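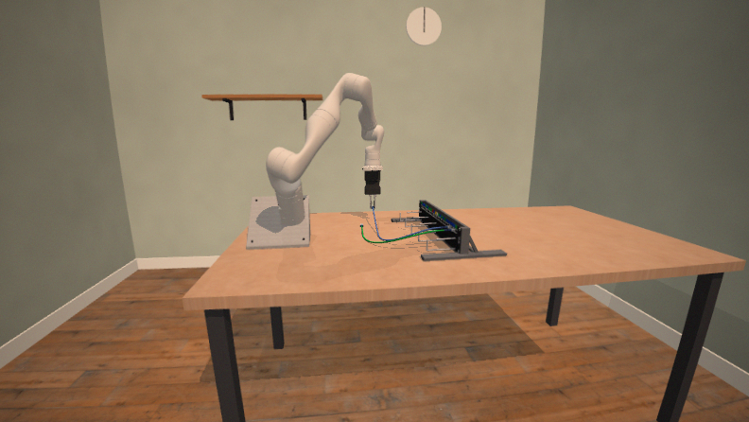 FLILLSTEAD, 26 July 2024

Search reviews and articles

7 min read

We put the Willow bench arm on our board test station in May, and I have been asked enough times whether it is worth the money that I am writing it up. I run the test bench at a small electronics shop. We build control boards for commercial refrigeration, mostly in short runs, and every board gets plugged in and powered up before it goes in a box. Until this spring a person did all of that by hand.

The Willow is sold by Aler as a package: arm, base plate, gripper, software license, and a planning model of your own cell that you can run on a desktop computer. You send them measurements of your table and fixture, and they send back a simulated version with the arm already in it. Ours came back with the arm on the left of the table, the test rack on the right, and the blue and green cables lying on the wood between them. We worked in that model for five weeks before the hardware showed up.

The model is the best part of the package. It let the people who do the job argue about the layout while moving things was still free. Our operators wanted the foot bar at the front of the rack kept clear, and they wanted the circuit board to sit on the tilted rail at an angle they could read from a stool. Both of those made it into the final setup. The first layout I drew had neither.

Cables are the hard part of this job and they are where the model is weakest. In simulation a cable lies on the table in a nice shallow curve. Ours come off a spool and hold a twist, and on a cold morning the blue ones are stiffer than the green. Motions that ran without a fault on screen missed the connector on the real bench often enough that we spent most of the first two weeks retraining pick points. Aler's support answered the phone and knew the product, but they should warn buyers about this before the sale. If your parts are rigid you will probably have an easier time.

Installation

Two of us bolted it down in a morning. The base plate is square with holes near the corners, and the template for drilling was accurate. Wiring the fixture signals into the controller took another day and a half. The manual covers this in four pages and one of them is wrong: the table of input pins is from an older controller. Ask for the revised sheet.

The software is fine. You teach positions by hand or type them in. Saving a job under a new name takes too many clicks, and there is no way to lock a job so a second shift can run it without being able to edit it. We got around that with separate logins.

How it runs

One batch we tracked closely was 897 boards. The arm handled the cable connections on all but 28 of them without anybody stepping in. Those 28 were nearly all missed picks, where the gripper closed beside the end of the cable. It stops and puts up a light when that happens, and an operator sets the cable straight and presses resume. No connectors were damaged in that batch. We did bend two pins during setup, which was my fault for raising the speed too early.

It is slower than a good operator on any single board. It makes that up over a shift by not getting sore, but if you are buying it to cut your cycle time, look at your numbers again. Our output per shift is up a little. I would not have bought it for that alone.

What changed for the people

The reason we bought it was hands. Plugging and unplugging the same two connectors all day is hard on the thumb and wrist, and we had people rotating off the station with pain. Under the old schedule an operator did a full shift of it. Now the longest stretch of hand plugging anyone does is about 8 minutes, when a cable type changes and the first few boards are run manually.

We had three people on the station across two shifts and we still employ all three. One moved to rework full time, which she had asked for. The other two split their time between tending the arm and reading test failures, a job that used to pile up until Thursday. Their pay grade went up one step after we rewrote the job description. That took longer to settle than the installation did, and it should have been settled first. For several weeks people were doing a different job under the old title, and they were right to be unhappy about it.

There are complaints. Tending the arm is dull. The bench used to be a place where people talked, and with one person there at a time it is quieter. One operator says she caught bad connectors by feel, from how they seated, and that the arm can't. I think she is right. We now pull a sample from every batch for a hand check, and she does it.

Training took two days per person, and that was enough for running and clearing stops. Teaching new positions takes longer. I would train at least two operators on that part. At first only I could do it, and when I was out the station sat.

Compared with the Pacheco

We also had a Pacheco arm on trial for a month. It is cheaper and its gripper is stronger, which doesn't matter for our work. It came with no planning model, and its stop-and-resume procedure needed a trip to the controller every time. For palletizing or machine loading I would look at it seriously. For cables the Willow was easier to live with.

Good: the planning model, the mounting template, phone support, easy recovery after a stop.

Bad: flexible cables in simulation, the pin table in the manual, no job lock, a price that only makes sense if the station runs most of the day.

I would buy it again for this station. We looked at a second one for packing and decided against it, as the packing job changes too often.

We use cookies to remember your settings and measure traffic. Accept all / Manage choices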